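I got to the Urkari open day early, coffee in hand, and Iason Rallis was already talking. He runs the demos, and he'd much rather you tried a gripper than watched one!

"You squeeze, it closes - that's the lesson," he told me. So how many recordings do they have? "From this floor, 2,688. I wanted 3,000 by February." He laughed. "We had 14 people sign up for today and 30 came."

I asked what visitors get wrong. "They rush. They move like people who know where everything is," he said. "I tell them to slow down - pick it up, put it down, go again."
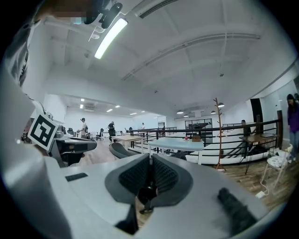 My own first go was way too fast, and he made me start over.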